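Section 7. Adding a Relative Strength Overlay

Tekenden Charts draws the overlay for you. Whether the overlay tells you anything is another matter, so set it up on old data first.

1. Open a daily chart with at least 344 bars loaded.
2. Choose Studies, then Overlays, then Relative Strength.
3. Set Lookback to 8. The factory setting is 2, and it reacts to every twitch in price.
4. Pick a benchmark. Furnival Broad is selected by default - change it if your stock trades on the Laltport board.
5. Click Apply.

Note: A rising line means the stock has done better than the benchmark. Both may still be falling.

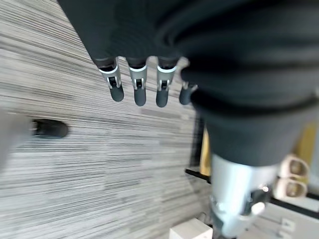

Robotic hand over a striped carpet.

6. Turn on Crossover Alerts only if you want them. In a flat market they fire often, and most of them lead nowhere.
7. Save the layout under a new name. Saving over the default cannot be undone.

Caution: The Backtest button leaves out commissions and slippage. Treat any profit it shows as a best case, and a doubtful one. Results built on the Rustthorpe data feed also skip delisted stocks, which makes nearly every rule look smarter than it was.

To remove the overlay, right-click the line and choose Delete. Alerts you have already set stay active until you clear them in the Alerts window.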